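The great bedroom shelf-out

Sunday, March 27, 2022

I finally did the bedroom closet!! I have been promising myself this since November, when I shoved a box in there, heard something slide down the back and just closed the door on it. So today I put on old music, made too much coffee and started pulling at things.

My rule was simple: clothes stay in the bedroom, food goes to the kitchen, and every plastic bag gets looked into before it goes anywhere. The bag rule is the slow one (I save them all, I come from a long line of bag savers), but I love it. It's like getting little presents from myself.
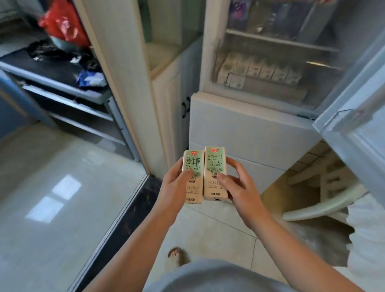
Milk by the closet, and a yellow bag on the bed.
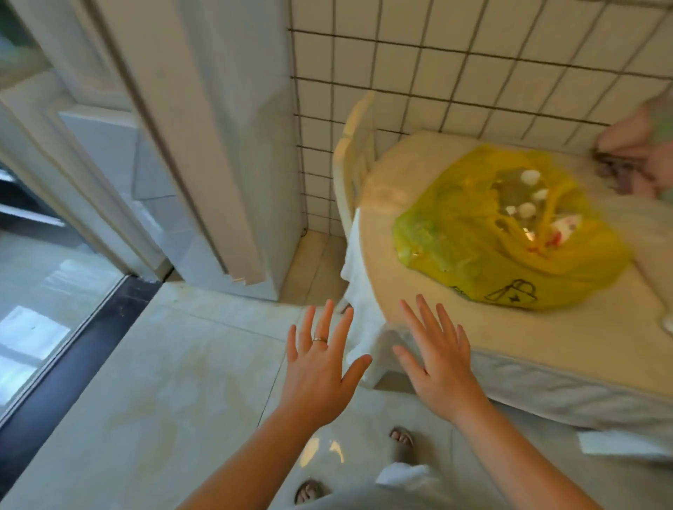
The dark clothes are the part I was dreading. I own so many black T-shirts! I tried each one on in front of the bathroom mirror and let go of the ones with stretched necks – painful, but fine. The rest are folded in half and then in thirds, a trick I picked up from Vega Salcedo when we shared the apartment on Vrabec Street, and they stand up in a row so I can find the one I want without wrecking the pile.

Next weekend is the drawer. It sticks every time I pull it, so I'm going to vacuum the rail first and see if that helps before I buy anything. If you have a favorite way to keep socks in pairs, please tell me in the comments – I have 40 singles waiting in a shoebox.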